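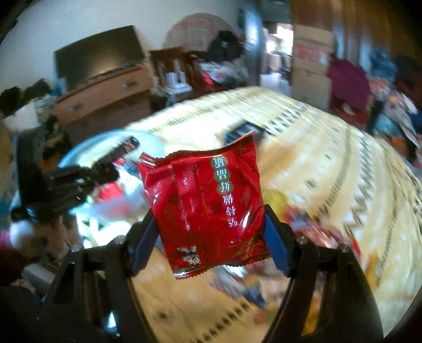
Memitz Hand Grippers (pair): our first season with them at Caron

Rating: 4 out of 5
Price paid: $3,199 for the pair, shipping extra

I've been promising this review to a few of you since the spring, and I'm sorry it took so long, but I wanted to get a whole busy season behind me first. For anyone who hasn't come across us, Caron is a snack box business in Lunbridge. We bring in packaged snacks, sort them, and make up mixed boxes for offices and for people who miss the things they grew up eating. In a good week in December we send out 400 boxes. There are 11 of us if you include the drivers, and most of the sorting and filling is still done by hand, at a table, by people who have been doing it long enough to hold a full conversation the whole time.

We ordered a Nimach picking arm last year. I won't review the arm here (it deserves its own page and I haven't made up my mind), but the reason we have the Memitz grippers at all is that the arm learns from recordings of people doing the job. You hold a gripper in your hand, you squeeze, you pick up a packet and put it where it goes, and the camera on the gripper takes it all in. Then the recordings go off for training, and some days later you get back an arm that is a little less hopeless than it was. So for the whole first season the tool that changed our days was this one, much more than the arm.

What it's like to use

The first hour is awkward and you should let it be. I remember Emlyn Gittins, who can fill a box faster than I can read out what's supposed to go in it, chasing one packet across the tablecloth like a man trying to pick up a wet bar of soap with salad tongs. By the afternoon he had the feel of it, and by the end of his second shift he was giving the rest of us advice. It's a light squeeze, lighter than you'd expect, and you move your whole forearm a bit more than you would with your fingers.

The blue pads are the best thing about the design, in my opinion. We handle an awful lot of shiny foil, and foil is miserable stuff to hold. It wrinkles, it slides, and the filling shifts to one end as soon as you lift it. The pads hold a snack packet by its lower sides without my having to clamp down on it, and I can tilt it or turn it upside down and it stays put. I had expected crushed crackers by the boxful. We did have some in the early days, all from squeezing too hard, and then very few.

Small hard candies are another story. If they're individually wrapped and lying on their own they're fine, but in a heap you tend to come up with two or none. Flat things, like the thin seaweed sheets, have to be nudged up against something before you can get the tips around them. You get used to that. Apolline Marchal, who runs our sorting table, started leaving the flat ones leaning on the other packages when she set out a tray, and I'd call that cheating except that it's how we'd lay them out for ourselves anyway.

The linkages on the arms are open, and I went back and forth on whether I liked that. It makes them easy to wipe down and you can see past them to what you're picking up. On the other hand, loose sleeves get in there. We have a push-your-sleeves-up rule now and I would suggest you have one too.

Two at once

They're sold as a pair and you can use one in each hand, or give them to two people on the same job. We tried both. Two hands is useful for anything that has to be steadied, but it's tiring, and I noticed that people got quiet and a little grim after twenty minutes of it. Two people with one gripper each was much more pleasant. You have someone to talk to, you naturally take turns, and the table gets cleared at a decent clip. Reijo Toivonen and Apolline did most of our recording that way, and they still sit together now that they don't need to.

How you set up the table matters more than the manual lets on. We started on a bare white bench and everything looked lovely and tidy, and then the arm was thrown by the first bit of clutter it met. The people at Memitz support told us to record in different places, on different surfaces, with ordinary mess in view. So we recorded on patterned cloth, with packages lying every which way, with bags and boxes and chairs wherever they happened to be. The manual gives this one paragraph near the back. I'd have put it on the cover.

What it changed for us

This is the part I get asked about, so I'll try to be fair to it.

When I told everyone that we were buying an arm, the room went a bit cold. I'd rehearsed what I was going to say and it still came out wrong. Bastien Ferrand asked me straight out whether they were being paid to train their own replacement, and I told him the truth, that I didn't want to lose anyone and I couldn't promise what the business would look like in five years. I don't think that was a satisfying answer. It was the one I had. What we did agree on, and wrote down, was that recording would be paid at the packing rate plus a bit, that nobody had to do it, and that no one's hours would be cut in the first year on account of the arm. Please do this before you order anything. We did it after, and I'd have slept better the other way round.

Bastien chose not to record, by the way, and he's still with us, and he's still the one I trust with the fragile orders.

For the ones who did take it on, the grippers changed the rhythm of the day more than I'd guessed. Filling boxes is quick work with a target attached. Recording is slow and deliberate: one packet, set it down, next packet. Some people found that restful. Others found it maddening, Emlyn most of all, who was good at it and couldn't stand being asked to go slower. We ended up doing it in short stretches, forty minutes and then back to the boxes, and I'd recommend that to anybody. Past that point wrists begin to complain. The grip doesn't come in sizes, which is my biggest grumble with the whole product. Apolline has small hands and has to reach for the squeeze, and she shouldn't have to at this price.

There was also the question of the camera. It's on the tool and it points at the work, but it takes in whatever is behind the work too, and our table is surrounded by people's coats and bags. We told everyone what was being recorded and where it went, and we let anyone look through their own clips and pull the ones they didn't like. Reijo pulled a handful. I never asked why and I don't need to know.

By the time we finished we had 3,000 good recordings. The arm now does a share of the plain sorting, the same packets into the same trays, in the late part of the shift when everyone's back hurts. It isn't faster than a person. It does mean that the last hour isn't spent bent over, and Apolline tells me she goes home less sore. The job has tilted toward checking, fixing and setting things out, which suits some of us and bores others. I've heard both at the same lunch table. Somebody also has to look after the arm, and that has become most of Valentin Vasseur's job, with a raise that he asked for and deserved.

Odds and ends

Battery life is fine for our short stretches. If you meant to record all day you'd want spares, and the spares aren't cheap.

The pads wear. Ours began to go smooth on the inside edge after the busy weeks, and smooth pads on foil are no fun at all. They pop off without tools and the replacements went on in a minute. There was one spare set in the case. Order another with the kit.

The software asks you to name every session before it will let you start. I understand why, but when you're standing there with a gripper in each hand it's a nuisance, and I'd love a button on the tool for it.

Support was kind and quick to write back. We had one gripper whose squeeze sensor drifted, so that it thought it was closed when it wasn't, and they swapped it without making me argue. We lost some recordings to that before we caught it, though, so do run the little check at the start of each session, even when you're in a hurry.

The carrying case is lovely. I have no complaints about the case.

Would I buy them again?

Yes, I would, and I'd buy them two months earlier in the year so that the learning didn't land on top of our December orders. I'm taking off a star for the one-size grip and the cost of the batteries. If you're a small outfit with a lot of different packets and a few patient people, they're a good tool and an easy one to learn. If your people haven't been asked yet how they feel about it, I'd spend a few lunches on that first – real ones, with food – and leave the order form in the drawer for a while.

If anyone in or near Lunbridge would like to try a pair before spending the money, write to me through the shop page and come by in the afternoon, any time after two. We'll put the kettle on. And if somebody has worked out a good way to pick up seaweed sheets, Apolline would very much like to hear from you.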